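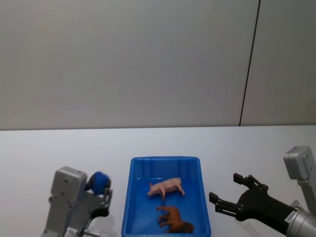

Chapter 4: Rooms That Talk Back

Contents | Previous chapter | Next chapter | Glossary | Exercises

I learned to care about echoes in a school dining hall. I was teaching an evening class at Takside, and the only space free was the hall where the kids ate lunch: tile floor, painted block walls, big windows down one side. I'd say a sentence and the sentence would hang around. By the time I got to the end of the next one, the two had mixed together into a sort of soup, and a student named Thandeka Sibiya, bless her, put up her hand in the back row and asked if I could please talk slower, or else write everything down.

I talked slower. It helped a little. The next term we moved into the old library upstairs, with its carpet and its sagging shelves, and I could mumble with my back to the class and people still got every word (I tried this, and got told off for it). Same teacher, same voice, same students in the same coats. The room had changed and so had everything I could hear.

So far in this book we've treated sound as if it lived outdoors. In Chapter 3 we let it leave a source, spread out, get weaker, and go away forever. That's a fine way to begin, and if you spend your life in the middle of a snowy field you can stop reading now! The rest of us are mostly indoors, where sound runs into a wall almost as soon as it sets out. Some of it comes back. Some of it passes through and annoys the neighbors. Some of it gets turned into a very tiny amount of heat inside a curtain or a couch cushion, and that part is gone for good.

Those are the three fates we'll follow in this chapter: reflection, transmission and absorption. You'll need the decibel from Chapter 2, so if that's gone fuzzy, go back and do the warm-up problems again. I'll wait.

4.1 Clap once and listen

Before any math, please get up and clap. Do it in the bathroom, then in a bedroom, then inside a closet full of clothes if you've got one. Use one sharp clap each time and keep quiet afterward. What you're listening for is the tail, the bit of sound left over once your hands have stopped.

In the bathroom the tail will probably be bright and obvious. Tile and glass send nearly all the sound back, so it keeps crossing the room, losing a little on each trip. In the closet you may hear no tail at all, and the clap itself seems duller and smaller, as if somebody else had done it for you. The bedroom falls between the two, and how close it comes to either one depends on the bed, the rug, and how much laundry you've let pile up.

The tail has a proper name, reverberation, and the time it takes to die away is the reverberation time. By agreement we measure how long the sound takes to drop by sixty decibels, and we'll get to why that number was picked in section 4.3. It's a good test of a room because it doesn't depend much on where you stand. An echo is a different animal. An echo arrives late enough, and strong enough, that you hear it as a separate sound. Reverberation is a crowd of reflections packed so close together that you can't pick any of them out.

People mix these two up all the time, including people who get paid to know better. I once sat through a meeting about the town hall in Gilleck in which a builder from Mac Giolla kept saying "echo" and the choir director, Inês Vilela, kept saying "no, ring, it rings," and they argued happily for a good half hour before noticing they both wanted the same curtains.

4.2 What do you want the room for?

There isn't one right answer for reverberation time, and I'd like you to be suspicious of anyone who sells you one. The Gilleck hall seats 800, and in December it hosts a carol concert that sounds gorgeous. The long tail glues the voices together and covers up the tenors. Then somebody walks up to the microphone to thank the sponsors, and past the first few rows you can't make out a word. Music can use a tail that speech can't live with.

The old Cinex movie house down the street has the opposite problem. It was built for loudspeakers, with thick padding on nearly every surface, and films sound terrific in there. A string quartet played it once and looked miserable. Davoud Kazemi, the cellist, told me it was like playing into a pillow.

Now try this one on paper. A speaker on the Gilleck stage reaches a seat near the back at 65 decibels, counting only the sound that travels straight there. Would you expect the total level at that seat, with all the reflections included, to be higher, lower or the same? Write down your guess and one sentence of reasoning. Don't erase it later if it turns out wrong, as you'll want it for the exercises.

Then pick a room you know well and make a rough list of its surfaces, hard ones in one column and soft ones in another. Bring it with you to 4.3, where we'll put numbers on every line.

Reader comments

Treasa Cronin
I did the clapping thing at my mother's house and now the dog won't come in the kitchen. The bathroom really was the loudest, by a mile.

Ruairí Ní Bhriain
Is the answer to the seat question in the back of the book? I put "higher" but my study partner is sure it's the same. 16th February and we still haven't settled it.

Treasa Cronin
Higher. The reflections add to the direct sound. It's worked through in the exercises.

Ruairí Ní Bhriain
Thank you! Going to go be unbearable about this.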